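Why Boxes Have Little Rooms Inside

Have you ever opened a big cardboard box and found walls inside it? The walls are made of cardboard too. They cross over each other and split the box into small spaces. These walls are called partitions, and each small space is called a compartment or a cell.

Partitions do one main job. They stop things from bumping into each other. Think of a box with six drinking glasses in it. If the box had no walls, the glasses would knock together every time the truck went over a hole in the road. With a wall between each pair, every glass has its own place and stays there.

How the walls are made

Most box partitions start as flat strips of cardboard. Each strip has slots cut halfway through it. One strip is turned so its slots point up, and another is turned so its slots point down. Then the two are pushed together and the slots lock. No glue is needed. You can take the whole thing apart again and it goes flat.

At the Rivirell box plant, one machine cuts the strips and another folds the outer boxes. The plant makes boxes with anything from two cells up to 80. The ones with 80 cells are for very small things, such as glass tubes for science labs. Bottles need much bigger cells, so their boxes have fewer of them.

What is cardboard, anyway?

The thick kind of cardboard used for shipping is called corrugated board. It has three layers. There is a flat sheet on the top, a flat sheet on the bottom, and a wavy sheet in the middle. The waves leave pockets of air. Air is light and the waves are springy, so the board is strong but does not weigh much. If you look at the torn edge of an old box, you can see the waves for yourself.

A second life on the desk

When the packing job is over, a box with partitions is still useful. It can stand open on a desk and hold small things that would get lost in a drawer.

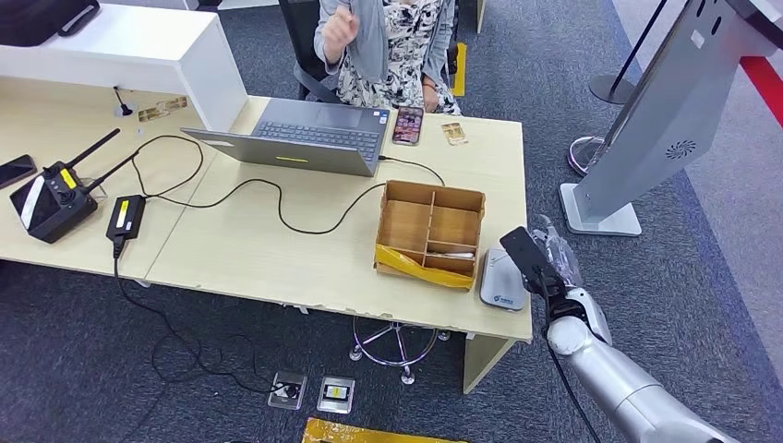
Yip wrote to us after our last page on packing and said that a divided box is fine for pens but bad for cables, as the long ones climb out of their cells and tangle with everything next door. That can happen. Try winding each cable into a loop and putting a rubber band on it first. Very long cables do better in a bag.

Packing tape

Packing tape is wide and sticky on one side. It can be clear, brown, yellow or other colors. People put it across the bottom of a box so the flaps do not drop open. For a heavy box, they may also run tape around the sides.

Before a box goes in the recycling, pull off as much tape as you can. Small bits that stay behind are usually all right – the recycling plant can take those out.

Try it: make your own partitions

You will need an empty box, some spare cardboard, a ruler, a pencil and scissors. Ask a grown-up to help with the cutting.

1. Measure the inside of the box, both ways.
2. Cut two strips as long as the box and two as long as the box is wide. Make them all 6 inches tall, or shorter if your box is low.
3. Draw two slots on each strip, evenly spaced. Each slot should be 3 inches deep, or half the height of your strip.
4. Cut the slots a little wider than the cardboard is thick.
5. Push the strips together and set them in the box. You now have nine cells.

If the walls lean over, the slots are too wide. Cut a new strip and try again.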